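Regulator free-flowing after service, which part first?

tahiri_twinset
Second stage started a slow free-flow at 6 m, three dives after a full service. First stage is a Wotora, 194 dives on it. Intermediate pressure reads 9.6 bar and creeps to 10.4 over two minutes. Shop wants to strip the second stage again. Would you let them?

Florex
No. Creep of 0.8 bar is a first stage fault. The HP seat isn't sealing. Leave the second stage alone until IP holds steady.

coldwater_kit
Disagree in part. New seats take a bit of bedding in. Cycle it 500 times on the purge over a few evenings and measure again. I've had one settle completely.

Florex
Bedding in shows as a small drop in IP over the first few dives. It doesn't show as a steady climb. Check the seat under a loupe, and the edge of the orifice too. A nick there will ruin every seat you fit.

tahiri_twinset
Shop used a Zolitz kit, part 2266. Is that the same seat as the maker's own?

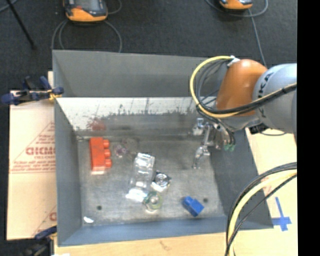 Sipho Zwane replied that the 2266 seat fits but is a harder compound, so IP has to be reset after fitting and checked at both 200 and 50 bar.

coldwater_kit
Fair point on the two cylinder pressures. Mine was only ever tested full.

tahiri_twinset
Only tested full here as well, according to the service sheet. Taking it back with the gauge readings written down. Will post the figures once they've changed the seat.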